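Home | Products | Support | Contact

Equipment > Two-Arm Systems > Household and Office

Prullberg Two-Arm Kit

04/05/2024, by Inger Skov
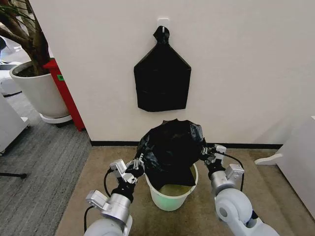 Prullberg kit with both grippers on a trash bag at the rim of a bucket.

The Prullberg is a pair of arms with parallel-jaw grippers, sold as one kit for light chores in offices and homes. It comes from Þrastardóttir and is stocked in North America by Rorville. We have had one on hand for 16 weeks.

Changing a bag is a good test for a two-arm system. The plastic is thin and slippery, it folds over on itself, and one hand has to keep hold of its edge while the other moves. The Prullberg handles bags from the standard task set. Stiff bags give it less trouble than very light ones, which tend to cling to the fingers. Keep the bucket within reach of both arms and leave some space at the sides for the elbows.

New tasks are taught by demonstration in the Kusia software. Plan on over 80 demonstrations for anything involving soft plastic or cloth. Rigid objects need fewer. Kusia runs on an ordinary desktop computer, which is not supplied.

What you get
2 arms with grippers
Wrist brackets and cables
Spare finger pads
Kusia license, one seat

Price: $2870 for the kit. Mounting stand sold separately.

Cables run on the outside of the arms. Check that they have slack before the first run and again after any change to the mounting height. Finger pads wear at the tips and can be swapped with a small hex key.

Orders placed now ship in December. For setup questions, write to Vilhjálmur Norðdahl at the Rorville service desk and include the serial number from the base plate.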